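Menos residuos en casa y en el taller: separar, guardar y llevar al punto limpio

Los restos que más problemas dan en una casa no son los de comida. Son los que se quedan en el garaje o bajo el fregadero durante años: medio bote de barniz, aceite de motor, pilas, un disolvente sin etiqueta. Mucha gente acaba echándolos al bidón de quemar junto con las ramas de la poda, y de ahí salen humos que se respiran en la cocina propia y en la del vecino. Estos consejos son los que aplicamos en casa y en el taller de Sotelo desde que dejamos de encender el bidón.

Papel y cartón

Las cajas se abren por las juntas, se aplastan y se atan en paquetes. Si están manchadas de grasa, la parte sucia va al compost en trozos pequeños y la limpia al contenedor azul. El papel encerado y los tiques de caja van al resto. Para encender la estufa usamos solo papel de periódico sin brillo, nunca revistas ni cartón impreso a color.

Restos de poda

Las ramas finas se cortan a la longitud de un palmo y se dejan secar a cubierto. Sirven de capa inferior en el compostador, donde dejan pasar el aire. Las hojas se guardan en un saco con agujeros y se van añadiendo durante el invierno. Las plantas enfermas se entregan aparte.

En octubre conviene vaciar el compostador hasta la mitad, porque es cuando más hoja entra. Lo que esté hecho se criba y se reparte en los bancales. Lo que no, vuelve dentro.

Pinturas y disolventes

La pintura al agua que sobra se puede secar en su propio bote, con la tapa quitada y un poco de serrín o arena de gato. Cuando está dura se lleva al punto limpio con el envase.

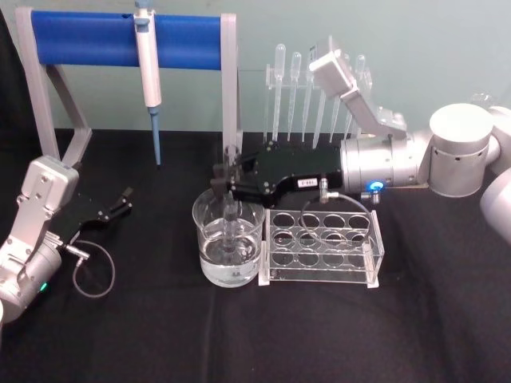

Con los disolventes no se hace lo mismo. Se dejan cerrados, en su envase original, en un sitio fresco y lejos de la caldera. El aguarrás de limpiar brochas se aprovecha varias veces: se deja reposar en un tarro de cristal con tapa, el pigmento baja al fondo y el líquido de arriba se pasa a otro tarro. El poso se guarda para el punto limpio. No mezcle dos disolventes en el mismo recipiente, aunque quede muy poco de cada uno.

Los trapos empapados en aceite de linaza se tienden abiertos al aire libre hasta que estén rígidos. Amontonados en un cubo pueden arder solos.

Aceites

El aceite de cocina se deja enfriar en la sartén y se cuela a una botella de plástico con embudo. Nosotros usamos botellas de 2 litros y las entregamos llenas. El de motor va en garrafa aparte, con el nombre escrito en la tapa y en el costado. Si se mezclan, ninguno de los dos se puede aprovechar.

Para una mancha en el suelo del garaje: serrín, una noche de espera, escoba y recogedor. El serrín manchado va con los residuos de taller.

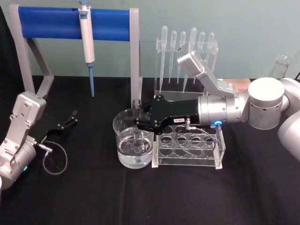 Si la mancha es antigua, pasta de bicarbonato y agua caliente, cepillo de raíz y un aclarado corto. El agua del aclarado se recoge con fregona y no se empuja hacia el sumidero de la calle.

Etiquetas

Todo lo que cambie de envase lleva etiqueta el mismo día. Halima Shirima, que nos enseñó a ordenar el armario, escribe el producto, la fecha y para qué se usó. Rotulador permanente sobre cinta de carrocero, y encima una vuelta de cinta transparente. No se guardan productos de limpieza en botellas de refresco ni en tarros de mermelada que alguien pueda confundir con comida. 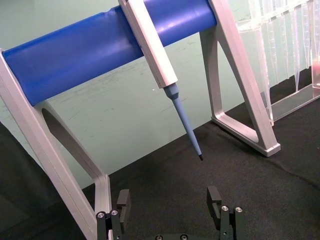 Preparar pequeñas cantidades evita casi todos los sobrantes. Un bote de 200 ml de desincrustante dura una temporada, y la cola blanca rebajada se estropea antes de gastarla si se hace de más. Para medir basta una jeringa sin aguja marcada con el nombre del producto, y conviene guardarla colgada. Un soporte como el de la foto, con una barra azul gruesa entre dos laterales de color gris plateado, se puede imitar con un trozo de tubo y dos escuadras. La jeringa se aclara antes de colgarla y no se usa nunca para nada de cocina.

Pilas y bombillas

Un tarro para las pilas, lejos de objetos metálicos. Las de botón y las de litio se tapan con un poco de cinta en los polos. Las bombillas de bajo consumo se guardan en su caja. Si se rompe una, se abre la ventana, se sale un rato de la habitación y se recoge con cartón rígido, sin aspiradora.

El viaje al punto limpio

Hacemos un viaje cuando se llena la caja grande. Los envases van de pie, con periódico entre ellos, y en el maletero, no en los asientos. Llame antes para preguntar qué admiten, porque en algunos sitios no recogen amianto ni extintores.

Texto de Kanini Ogola. Revisado el 28 de septiembre de 2013.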